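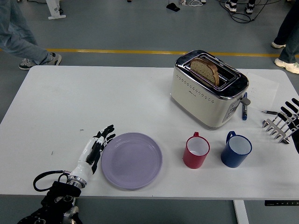 Input delay in Flatov, after the May patch

I play Flatov, the five-a-side football game from Wultar, on a desktop PC with a wired pad. The May patch changed how the game handles button presses, and the patch notes give it one line: "Improved responsiveness in online matches." I wanted to know what that meant for passing, so I spent a few evenings on the Cultthorpe training pitch with a phone recording the screen and the pad together.

Method first. Short pass, standing player, no opponent within reach. I counted video frames from the button bottoming out to the first movement of the kicking leg. All runs used the same pad and monitor, with vertical sync off. I threw out any run where my thumb hid the button.

Before the patch, the middle value was 22 frames of video offline and 34 online. After it, offline dropped to 18. Online did not move at all. This is the reverse of what the note says, and I repeated the online set later in the evening to check for a bad connection. Same result.

My guess is that the game used to hold offline presses in a short buffer so both modes felt alike, and the buffer is now gone. The online figure probably includes a fixed wait on the server side that a client patch can't touch. I have no way to test that from here.

Two practical effects. First-time passes offline now leave early if you press on the old timing, and the ball goes behind the runner. Also, the Echevarría skill move, which needs a second press during the turn, fails more often in online play if you learned it on the training pitch. The gap between the two modes is wider than it was.

Setting pass assist to 6 hides some of this, at the cost of the game choosing the wrong target near the touchline. I have gone back to manual and I practice in private online rooms now. Loading takes longer, but the timing carries over.

Shooting is still to do. The power bar makes the start of the press harder to read on video, so I need a different way of marking it.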